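Feletti Snack Table Collection – README

Overview

The Feletti Snack Table Collection is a set of still pictures of packaged snacks and sweets as they are found on household tables. It was prepared by the Kuster Household Goods Archive in Jatville to support the study of everyday food packaging, its labeling, and the way small items are kept and served at home. The current release is version 2.

Contents

The collection holds more than 1,000 pictures, grouped into 15 table settings. Each setting has its own folder, with a plain-text list of the items present. Crackers, wrapped sweets and small snack packets are the main subjects. Table coverings, boxes, bottles and other objects nearby are recorded as secondary items and are listed when they can be named with confidence.
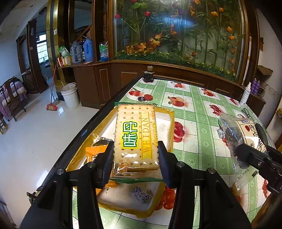
Clear-wrapped crackers with a yellow WEIDAN label, over a shallow box of snacks on a checked tablecloth.

Item records

Each item record has four fields: item type, wrapper, visible lettering and setting. Lettering is entered in the original script and is not translated. Where a label is turned sideways or broken up by glare, only the characters that can be read are entered. The remainder of the field is left blank – it is not completed from other pictures of the same product.

Printed designs on tablecloths, such as fruit or flowers, are entered under "covering" and must not be counted as food. Version 1 was inconsistent on this point, and the affected records were corrected in September. Users who hold a copy of version 1 should replace the item lists in full.

Known limits

Items in boxes are often partly hidden by other items. Contents of transparent wrappers are recorded as "unidentified" unless the food itself is clear. Bottles without a readable label are described by closure and color only. Net weight and ingredients are outside the scope of the records.

Use and citation

The collection may be used for teaching and research. Please cite it as "Feletti Snack Table Collection, version 2, Kuster Household Goods Archive, Jatville." Brand names appear as printed on the packages and do not imply endorsement. Requests for the companion Vullari Pantry Set should be made separately.

Last updated: Wednesday, October 8, 2025

Comments (3)

mapleshelf
Does the "covering" field separate checks from plaid? I could not find a list of allowed values.

archive_desk
Checks and plaid are separate values. The list is in the notes folder – file name "coverings".

tinlid80
The corrected lists loaded without trouble. It would help to have the seal color as its own field under wrapper.

This site uses cookies to remember your display settings. By continuing to browse, you accept their use.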